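How to Run a Simulated Kitchen Demo at Your Lab's Open Day

This guide covers how we set up and run the simulator station at the Pradomov open day, held every September. The station shows a robot arm doing kitchen tasks in simulation on a large screen. Visitors watch a few runs, pick a task, and in some cases steer the arm themselves. The steps should work for any lab that has a simulator, one decent computer and two people to staff the table.

What you need

One desktop computer with a graphics card that can render your kitchen at a steady rate
One large monitor or TV for visitors, and a small one for the operator
A gamepad or 3D mouse, plus a spare
The simulator with your scenes already loaded and tested
A folder of recorded runs for when the live version fails
A printed card with the task list
Extension cord, tape for the cables, a table

We use Tririco, our in-house front end, to start and reset episodes. If you don't have something like it, write a small script that binds reset to a single key. You will press that key all day.

Step 1. Choose the tasks

Keep the list to 3 tasks. We started one year with a dozen and spent most of the morning explaining the list. Good tasks for visitors are short, have a clear end, and use objects everybody knows. Ours are stirring in a bowl, pressing a toaster lever, and moving a utensil from one side of the counter to the other.

Leave out anything with cloth or poured liquid unless your simulator handles it well. Visitors notice when water looks wrong, and then they talk about the water.

Step 2. Check the success rate

Run each task 300 times with the policy you plan to show. Do this at least a week ahead, on the same computer you will bring. Changes in rendering speed can affect a policy that takes camera images as input, so numbers from the cluster do not always carry over.

Write down the result for each task and tape it to the operator's monitor. People will ask how often it works. Give them the number, including when the number is low. Our stirring policy was trained on 1,198 demonstrations, and that question comes up almost as often.

Step 3. Set the camera

The default view in most simulators sits far back and shows the whole room. On a screen seen from ten feet away, the gripper ends up too small to follow. Move the view in until the gripper and the object it works on are near the middle. It is fine for the body of the arm to fill a good part of the screen. Visitors like to see how big it is compared with the things on the counter.

Save the view under a name so that a reset does not lose it. Then check it from the back of the area where people will stand.
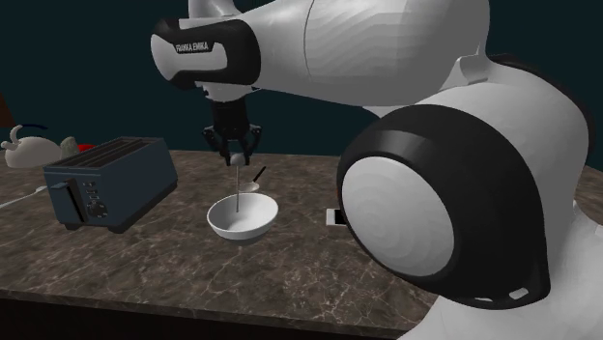 Close view for the stirring task, with the gripper over the bowl and the toaster at left.

Check also that the arm does not hide the object you are going to talk about. At this distance the large joint covers part of the counter on the right, so keep task objects to the left of it. A plain wall behind the counter helps. We took the shelves out of our first kitchen and people found the gripper faster.

Step 4. Set up the table

Put the visitor screen at standing eye level and the operator to one side of it, never in front. The operator should be able to see both the small monitor and the faces of the visitors. Tape down every cable. Keep the computer off the floor if you expect children, because the power button is usually at their height.

If there is a real arm in the same room, leave at least one station between it and the simulator. At the Flondier site we had them side by side, and people thought the screen was a live feed of the arm next to it.

Step 5. Run a session

A session takes about eight minutes with a group of up to six. We do it in this order.

Say that what they are looking at is a simulation and that the arm on the screen is a model of a real one.
Name the task before you start it. Read it from the card in the same words every time.
Start the episode and stay quiet until it ends.
Reset, and run it again with the bowl moved a few inches. Point out that the motion changes with it.
Let one visitor pick the next task.
Take questions while the last task runs.

Do not narrate each motion. If the arm fails, let it fail, say what you think went wrong, and reset. A dropped tool gets more questions than a clean run.

Step 6. Let visitors drive

Do this only after they have seen the policy run. Hand over the gamepad, show the stick for moving sideways and the button for closing the gripper, and leave the other controls for later. Limit the speed to half. Most adults need two or three tries before they can get hold of the tool, and children are usually quicker.

Save these runs only if you have permission to do so. We have a sign on the table that says recording is off, and it is off.

Common problems

The arm jitters after a long time without a reset. Restart the simulator at lunch, whether or not it needs it.

The tool slips out of the fingers at the start. The grasp pose was saved before the physics settled. Let the scene run for one second, then save it again.

The picture freezes. Switch to the recorded runs, tell the group they are recorded, and restart in the background.

The colors look washed out on the TV. Turn off the store or vivid mode in the TV menu and darken the room lights if you can.

The gamepad stops responding. It has gone to sleep. Plug it in with a cable.

Questions we get a lot

Why practice in a simulator? We can run over 1,000 episodes overnight with no one in the building, and a broken bowl costs nothing.

Does it work on the real arm? Sometimes. Friction and lighting differ, and the real arm needs extra training data from the real kitchen.

Can I get the kitchen scene? Ours came out of the Lüthi project and is shared with partner labs. Leave an email address on the sheet at the table.

Packing up

Copy the logs before you shut down. Write the number of sessions and any crashes on the back of the task card and put it in the box with the gamepads, so that whoever sets up next year has it.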